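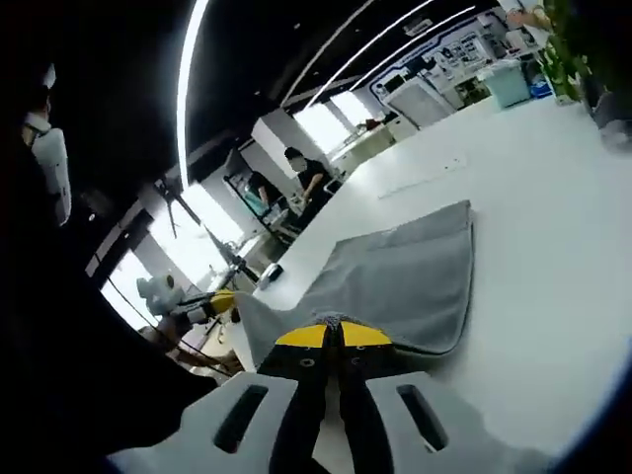

3.2 What people mean by "folded"

Figure 4. Gray cloth on a white table.

Before asking who folds the towels in a household, we had to settle what a folded towel is. This took longer than the grant allowed for. In the pilot round, run in May, we gave 18 households a one-page diary and asked them to note each item of laundry "put away folded." The returns were useless. One respondent in Bisau counted anything that had left the basket. Another counted only towels that would survive an inspection by her mother-in-law, and reported none.

We therefore borrowed the three-grade scale from Vass, who developed it for hotel linen and seems to have had a very low opinion of guests. Grade A requires matched corners. Grade B requires that a second person, asked cold, would call the item folded. Grade C covers what Vass terms "intent." We kept A and B as written and split C in two, as it was swallowing most of our data.

The main diary study then collected 890 entries from 109 adults. Agreement between partners on Grade A was high. On Grade B it fell apart, and in one home the two diaries for the same evening differed by up to 10 items. Gallegos (Soledad Gallegos, who coded the Voler diaries) suggests that partners were grading each other and not the towels. We find this hard to rule out, having reread the margin notes.

Fitted sheets were dropped from the analysis. No respondent claimed a Grade A, and the two who claimed a B withdrew it at interview.

The Gollumine diaries, which used an earlier form with no room for comments, are treated separately in Section 3.3. Their respondents wrote comments anyway, mostly on the back.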